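Mobile Robots - notes from the Zilier open day visit
Handout for the lab section, 2 Sep 2021

Typed up fast from what I scribbled on the bus back. If you missed the visit, read this plus chapter on localization and you should be fine for the lab.

Where we went

Zilier, the delivery robot company out on the ring road. Two buildings. Morning talk, then the simulator room, then the outdoor loop with the actual robot (the Pravham, second version). Sidewalk delivery only, no road driving except crossings.

Morning talk - main points

- Pravham carries parcels up to 23 kg. Weight matters more than you would think, braking distance changes a lot with a full box.
- Planner runs in two layers. Global route on a map, local planner for whatever is in the way right now. Same split we did in week two.
- They log everything. Every time a remote operator takes over, the clip goes in a queue and someone has to label why.
- Most takeovers last winter were not people, they were curbs. Snow piled on the edge in December and the edge detector lost it. Remember this for the quiz.
- Speed cap is walking pace. Somebody asked about going faster, answer was no, and a pretty firm no.

Simulator room

This was the good part. The simulator is called Justavitz, built in house. Every software change has to get through 1,000 simulated runs before it goes on a real robot. Runs overnight on a rack of machines in the back (loud).

How a run works: pick a street, pick light and weather, drop in walkers, give the robot a start and goal. Score at the end. Three things scored - contact, comfort (how close it passes people, how jerky) and time. Contact is pass/fail, the other two are graded.

They had 106 street layouts when we visited. Some are copied from real blocks, others made up to be nasty. We watched the demo on the big screen and went through what the planner has to deal with on an ordinary block:

1. Shadows. Building overhang on the right throws a big shadow across the paving. A camera-only system can take a hard shadow edge for a drop or a curb. Depth data sorts it out most of the time. Cracks and the seam between slabs give the same kind of trouble, thin dark lines that mean nothing for the wheels but look like somthing to the detector.

2. Fixed stuff along the curb. Striped bollards, pole on its concrete base, hydrant further up. Easy one at a time. Together they make a line the robot should stay on the building side of. Then people walking the same way ahead - follow or pass? Zilier default is follow, keep the gap, pass only if there is clear width.

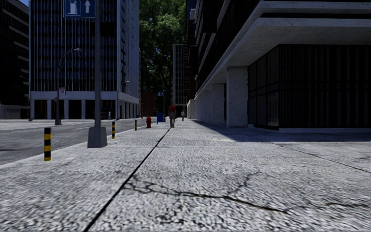
3. Corners and columns. Anything can step out from behind a column. Planner treats the space it can't see as maybe occupied and slows down. We will code a simple version of this in lab.

Outdoor loop

200 meters around the parking lot, one ramp, one fake crossing. Pravham did the loop twice while we stood there. Stopped for a student who walked in front, waited, went on. Second lap it sat at the ramp for a long time and the operator had to nudge it. They said the ramp angle was at the limit of the tilt setting.

Compare with the Ingvarsson paper from the reading list - they skip simulation almost completely and go with supervised street hours. Different budget, different city. Be ready to argue for one or the other.

For next time

- Half a page: one thing a simulator would miss that the outdoor loop would catch. Be specifc.
- Bring laptops charged, not enough outlets in the lab.

Comments

is the half page single or double spaced

Double. And no cover page please.

The ramp thing happened to our group too in the afternoon slot, same spot. They changed the tilt setting after and it went up fine.

Are the slides from the morning talk going up anywhere?

Questions about this handout: ask in lab or use the course mailbox | © Mobile Robots course staff | Back to top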